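Handheld grippers: soft pads or hard pads for thin stuff like tissue and cloth?

Asked in Grippers and End Effectors
Tags: handheld, finger pads, marker tracking, parallel jaw

Hi all! We're setting up a two-handed rig with handheld grippers (one per hand, marker cube on each) and I'm having more fun with this than with anything else I've done at work this year. We have two sets of fingers to choose between and I can't make up my mind.

Set A is the Covton fingers with a soft black pad, fairly squishy. Set B is from Saxena, stiffer, with a thin ribbed pad. Both fit the same handles, so swapping them takes a couple of minutes. The arms we'll be replaying on will get whichever fingers win.

The jobs are all small tabletop things: open a box, take out what's inside, put it back, fold a cloth, move a cup. Set A is lovely on anything with a bit of thickness. On paper tissue it tends to push the stuff flat before it grabs. Set B picks tissue up first try more often, but it slid off the edge of a lid a few times and I had to go back in.

I ran 16 tries of the tissue job with each set. A got it first try in 9, B in 13. I know that's a tiny test.

Questions: is there a pad that does both? And does anyone run different fingers left and right, or is that asking for trouble later?

Florian Marchal

2 answers

Agathe Fleury
Accepted answer

Oh, I love this problem! I spent most of July on it.

Before you buy anything, look at the tip. With soft pads the thing that usually hurts you on thin material is the pad sticking out past the end of the finger. When you come down on the table the pad folds under and you end up pressing with a round blob. Trim it so it stops a hair short of the hard tip. I did ours with a fresh craft knife and a steel ruler, and our first-try rate on paper napkins went from 11 out of 22 to 19 out of 22. Same fingers, same person, same afternoon.

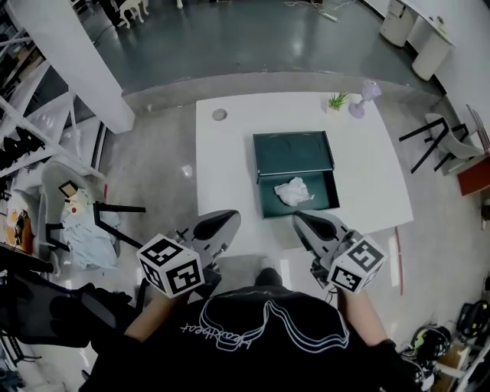
The second thing is how you come in. With tissue, go for a peak in the crumple and close from the sides, with the fingers open only a little wider than the bit you want. People new to handhelds open all the way every time (I still do it when I'm tired) and then the closing stroke is so long that the tissue has time to scoot away. If it's lying flat, make the crumple yourself: touch down lightly, close slowly, and let the pads gather it. Soft pads are great at that once they're trimmed.

For lids, stay with soft. A stiff ribbed pad only touches a lid edge along a rib or two, so a small tilt of your wrist is enough to lose it. Soft pads forgive a lot of wrist.

On mixing left and right: you can, and we tried it for a week with a Covton on the left and a Nonov on the right. Picking worked fine. Handovers were the annoying part, because one pad gave and the other didn't, and the object rotated a bit each time. We also had to keep two finger lengths in the setup file, and I managed to load the wrong one twice. If you do mix, write L and R on the fingers in paint pen.

One more check while you're swapping: make sure the marker cube hasn't shifted. On our handles the finger screws and the cube mount share a plate, and a cube that's turned by even a degree will put your fingertips somewhere else in the tracking. Close both grippers on a known block before and after each swap and compare the readings. It's quick and it has saved me a whole morning of recordings more than once.

Comment from Florian Marchal: Trimmed one pair last night and wow. Not perfect on flat tissue yet, but the crumpled ones come up beautifully. Leaving the second pair alone until I'm sure. Also my right cube WAS slightly off, thank you!

Comment from Agathe Fleury: Yay! Wipe the pads with a bit of alcohol too, they pick up paper dust fast and get slippery.

Dilwyn Dafis

Agree with most of that. I'd add that pads wear, so whatever you choose, buy spares now. Our soft ones look fine at 100 grasps and shiny by 1,000, and at that point your comparison is old pad against new pad. I swap both sides together and note it in the log.

I've used the Carby fingers as well, which have a soft pad with a stiff strip at the very tip. Nice on paper and cards, a bit clumsy on cups. Might be worth a go if you can borrow a set. Never tried the Saxena ones so can't help there.

What handles are you using btw? Ours have a cable coming out the bottom and it catches on box edges unless I tape it up along the grip.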